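## Sorting a play kitchen by where things get used

The play kitchen set has grown past the point where one tub works. Everything went into the same bin, the flat pieces sank, and the bowls came out with fruit wedged in them. I spent a morning in May on a better system, starting with the white table.

The method is the one I use for the real kitchen. Put a working selection out flat, then sort by task instead of by type. Sorting by type gives you a plate pile, a cup pile and a food pile, and a kid who wants to serve a strawberry has to visit all three.

The tasks I settled on:

- **Wash:** the mint-green colander and the green dish rack.
- **Heat:** the black pot and the little silver toaster oven with the blue door.
- **Serve:** plate, bowl, cup.
- **Food:** banana, strawberries, orange slice, ketchup.

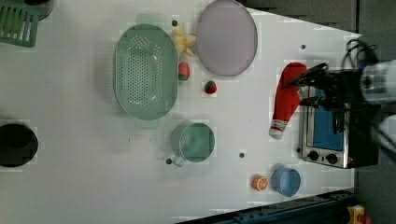
Styliani Gkikas wrote in to disagree about the food group. Her view is that ketchup belongs with serving, as it goes on at the table, and that mixing bottles with fruit means the bottles always end up on top. She keeps condiments upright in a narrow caddy and says the fruit bin has stayed usable for a full school term.

I tested her version and she's right about the bottle. A squeeze bottle on its side takes up the space of several pieces of fruit, and it rolls. It has moved to Serve.

The second problem was containers. I bought two Inska tubs, the 280 mm size, and kept an old Makris tray for the flat pieces. The tubs are deep enough for bowls and cups. The tray is shallow, which suits plates, and it slides out without lifting anything else. I lined it with an offcut of drawer mat. Total spend was $16, all of it on the tubs.

Nesting order matters more than I expected. Widest goes at the bottom, open side up, and small food never goes inside a bowl that is being put away. Handles are the exception to neat stacking: a cup with a handle won't sit flush in anything, so cups get the corner of the tub.

For colour, I gave up. The set has too many greens for colour coding to mean much, and a green bowl and a teal cup look close enough under the evening light. Labels are plain text on masking tape, on the short end of each tub, where they can be read from the shelf.

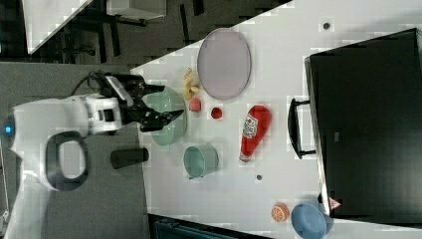 *Bowl, cup, plate, fruit and ketchup on the white table.*

Remaining jobs: a caddy for the bottle, and a decision on the toaster oven, which is too tall for either tub. It may go on the shelf by itself. I'll measure the shelf first.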